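Hello from the hand people! We're a small research group called Coten, tucked away on the top floor of the old Satton building in Kolosgate, and we teach robot hands to pick things up. I'm Pranab Talukder, I started the group, and I still get the job of writing the website.

## What we're working on

Our main method is called "late closing", a rather dull name for something I'm very fond of. Most grasping software decides where all the fingers should go before the hand sets off. Ours lets the hand get in close first, with a camera down at the wrist, and only picks the finger positions over the last 40 millimetres or so of travel. Toy bricks are brilliant for this (cheap, fiddly, and studded on one side so the grip changes completely when you turn them over). Put a curved piece on top of a plain one and you've got a proper little puzzle for five fingers.

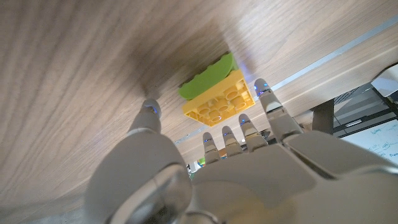
## Does it work?

Mostly, yes! Over 3343 attempts in our last big round, late closing dropped 33 fewer bricks in every 500 than our old planner did. Arched pieces improved the most. Flat ones hardly changed, and Prasanna Weerasinghe has been muttering about them since September. We've put the failures in the write-up alongside the good runs, so do have a read and tell us what we've missed.

## Where we do it

One room, one whiteboard that's always full, and tables covered in cubes and boxes and cables. We like having the desks and the hand this close together – you can have an idea, scribble it up and try it before your tea's gone cold. Pichit Sriwong looks after the wrist camera software and Rizwan Debnath does the finger control, and they argue across the table all day long (very cheerfully, I should say). 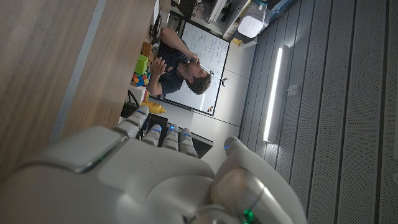 ## Come and see us

We love visitors, and students most of all! Drop a line to Prodromos Petridis, who runs our placements, and he'll find you a slot. Mornings before ten are quietest. We're up the stairs past Sivakumar's print shop, second door along, and the bell doesn't work so please knock loudly.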